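Search this site
Search

Arm stops dead when a finger goes down beside the worktop guard 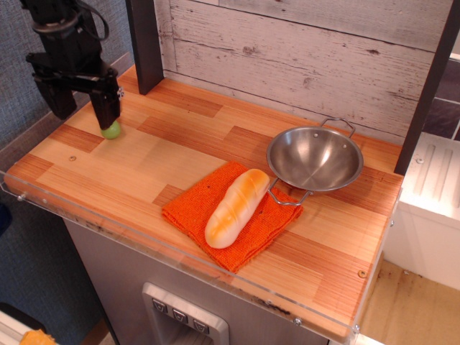

Clasberg Makers' Club, Automation Bench

Hello all, and apologies in advance for the length of this. We run an arm with a two-finger gripper over a little play kitchen, and the job is to pick up small things and put them down again: a toy bread roll, a steel pan, a folded cloth and a small green ball. The roll gives us no bother at all. The ball is the trouble. When it ends up over on the left of the counter, one finger comes down on it while the other is still well above the wood, the arm pushes, and then everything stops with a force fault. Twice now the ball has shot off sideways, and last night I heard a nasty creak from the clear guard as well, so I've switched off until I understand it. The force limit is set to 100 in the Pladex software and the log shows a peak of 177. Should I just put the limit up? I'd dearly love to have it going again by January.
Posted by teapot_lane, December 18, 2022

valov_bench
Please don't put the limit up! I know it's tempting, and I've done it myself on a cold evening when I wanted to get home, but the stop is the one part of this that is working as it should. It sounds to me as though your gripper is tilted, so that one finger gets there first and takes the whole push. Bring it down slowly over a bare bit of counter, with your hand on the stop button, and slide a piece of card under each fingertip. If one grips the card before the other does, loosen the wrist, square it up and teach the height again. We had just this on the Thibodeaux bench after a bump, and the tilt was so slight that we'd been blaming the software for ages (sorry, software). Do look over the bolts on the guard while you're there, and feel along it for cracks with the power off.

mossy_kettle
could be the cable? ours went stiff and tugged the wrist round. Otherwise try a bigger ball

oldharbour
I'd go with the card test too, and check the cable has plenty of slack when the arm reaches over to the left. A bigger ball would only hide the fault, I'm afraid. Once it's square, run it with no ball at all and watch the force reading on the way down. If it climbs before the fingers reach the wood, something else is catching and you'll want to leave it off a bit longer. Do come back and tell us how you got on.

Contact us | © Clasberg Makers' Club | Back to top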